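Doltcombe Hall kitchen and servery - walk-round safety checklist
Inspection date: 9/27/26

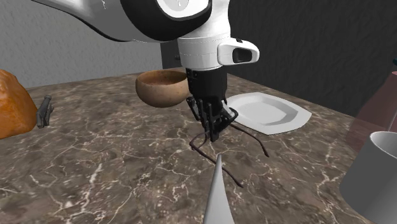
Dark brown marble tabletop.

Thank you to everyone who cleared their boxes before the walk-round, it made the whole thing far more pleasant than last time! Comments are under each item, and I have let myself ramble where I thought it would help whoever picks up the clipboard next.

1. Fire exit, rear door - OK
Opens fully and shuts by itself. The bar is a little stiff in damp weather, so give it a good firm push before you decide it has jammed.

2. Extinguishers (2) - OK
Both in date, pins in, gauges in the green. The one by the servery hatch had a tea towel hanging off it again, and I do understand the temptation, but please use the hooks.

3. Fire blanket - ACTION
Present, but it has been hung so high that I had to stretch for it, and I am not short. Lower the bracket to shoulder height.

4. Worktops and tables - OK, with comment
All steady when leaned on, nothing chipped or sharp that I could find. Stone tops can crack under a very hot pan, so trivets always, even for a minute.

5. Walkway from cooker to sink - OK
Measured 544 mm at the narrow point last year, before the old trolley went. We now have a comfortable 600 mm or better the whole way along.

6. Floor - ACTION
One tile lifting near the Navow dishwasher. It rocks when you step on it - only slightly, but somebody carrying soup will find it. Taped for now.

7. Electrical leads and plugs - ACTION
Kettle lead fine. Urn lead has a nick in the outer cover, so the urn is labelled and out of use until Majumder Electrical have seen it.

8. First aid box - OK
Blue plasters topped up. Burn dressings are good until after the Clokdale lunch.

9. Hot water at hand basin - OK
Comes through quickly, and not scalding. Lovely to have it back.

Actions still open: 3, 6, 7. Please initial the sheet on the back of the store cupboard door when you have done one.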